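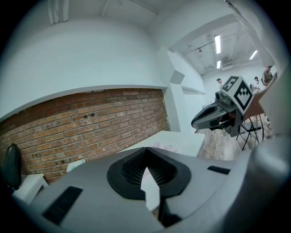
The Brick Wall at Zendside, and Other Improvements

Every listing for a rental like Zendside uses the words "exposed brick," and every listing seems to want another 80 dollars a month for them. I have rented rooms with brick and rooms without, and the coffee tastes the same. Still, the wall was what people asked to see.

1. The brick, left side of the room
Red-brown, laid in plain courses with a lighter mortar. The whitish residue on it was sold to us as character. Serpil Erdem, who signed the lease with me, thinks a good scrub would take it off. I think it would be back by April.

2. The two holes
Side by side, near the middle of the wall. Robichaud, the letting agents, say a previous tenant hung a shelf there. Maybe so. There are other small dark marks and plugs lower down, so either that tenant had a lot of shelves or couldn't find a level.

3. Where the brick stops
Smooth white plaster takes over above the bricks and carries on to a white ceiling. I would have taken plaster all the way down and a lower rent. Serpil disagrees and says the white on its own would feel like a dentist's office.

4. The pipes
A pair of them, white, vertical, near the top. They might be conduits. The agents didn't know either, and they've had the place on their books for years. Painting a thing the same color as the ceiling is supposed to make it vanish. I look at them every day.

What we were quoted

Jomham offered to clean, repoint and seal the wall for 2,000 dollars, with a "breathable finish" that I never got a straight explanation of. Puder wanted less but wouldn't put the price in writing. The cheapest idea was Serpil's: a tub of filler for the holes and a stiff brush for the rest, 36 dollars at the hardware store. The receipt is on the fridge. Work starts Monday, if she can find the brush.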